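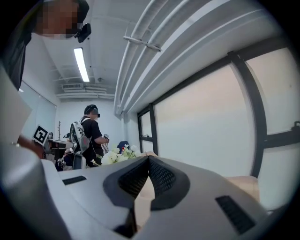
Alças e ombros, volto ao tema que o tópico antigo foi fechado. Passo tardes inteiras de pé com headset e peso às costas e ao fim do dia tenho os ombros feitos num oito, marcas vermelhas junto ao pescoço e tudo. Ando a treinar a postura da foto, o comando na mão direita à altura da cintura, e cansa bem menos os braços. Agora as alças por cima de t-shirt de manga curta... é aí que a coisa roça, no meu caso pelo menos. Já pus espuma, já apertei, já alarguei. Alguem tem solução que não seja comprar tudo de novo?
ombro_dorido, 25 de fev. de 2026, secção Conforto e Ergonomia

tiago_nao_sou
Aperta mais. A maioria anda com aquilo a abanar e depois queixa-se. Alça curta, peso colado às costas, fim de história.

ombro_dorido
já apertei. Piora. Fico com as mãos dormentes passado um bocado

melga77
Mãos dormentes não é para ignorar, alarga isso hoje. Apertar só ajuda se tiveres cinto de anca a levar a carga. Tens cinto? Que altura tens? E quanto pesa a tralha toda?

ombro_dorido
164 cm, e acho que é isso, as costas da armação foram feitas para gente grande. Cinto tem mas fica-me a meio do rabo, desculpem a expressão. Peso total não sei, só pesei o headset com a fita: quase 600 g. A balança da cozinha não dá para o resto

rocha_e_lama
Venho do montanhismo, mesma conversa. Ordem certa:
cinto primeiro, em cima do osso da anca
depois as alças, só até encostarem
fita do peito no fim, e pouco
Se o cinto fica no rabo não há ordem que te salve, tens de subir o cinto. Na minha Travia antiga cosi 2 passadores mais acima e ficou impecavel. Linha grossa, agulha de estofador.

tiago_nao_sou
Coser passadores numa coisa que leva carga, sim senhor. Depois rebenta e cai-te tudo no chão

rocha_e_lama
Está cosido desde agosto e não rebentou nada. Cada um sabe de si.

fita_cola
E a t-shirt? Estão todos a falar do cinto. Algodão fino com costura no ombro é do pior que há. Troquei para uma de corrida sem costura em cima e acabaram as marcas. Umas almofadas de alça também servem, tenho as da Van Beek, com velcro, lavam-se à mão — na máquina o velcro fica cheio de pêlo, falo por experiência

melga77
Discordo das almofadas. Mais volume junto ao pescoço e quando viras a cabeça com o headset posto a fita de trás bate naquilo. Tive as da Drultura, foram para a gaveta.

fita_cola
As da Drultura são uns tijolos, não compares. As minhas são baixinhas

ombro_dorido
Isso da fita a bater aconteceu-me com a espuma que pus, sim!! pensei que era o headset mal regulado. Vou tirar a espuma de trás e deixar só em cima do ombro. A t-shirt sem costura tambem experimento, tenho uma algures

pausa_longa
Eu faço pausas e pronto. Uso o temporizador do telemóvel, 900 segundos, tiro tudo, rodo os ombros, bebo água. Chato mas funciona melhor que qualquer almofada. E deixem espaço livre à volta para pousar as coisas, andar a contornar mesas com aquilo às costas é meio caminho para dar um jeito

tiago_nao_sou
De quinze em quinze minutos? Nunca mais acabas nada lol

pausa_longa
Acabo sem dores.

melga77
Ombro, antes de coseres o que quer que seja vê se a armação tem furos de regulação atrás do forro. A que comprei na loja da Novevgate tinha e só descobri quando a desmontei para lavar.

ombro_dorido
Fui ver. Tem furos!!! O cinto sobe uns bons dedos. Tenho de arranjar uma chave que caiba ali — logo à noite tento e depois ponho aqui como ficou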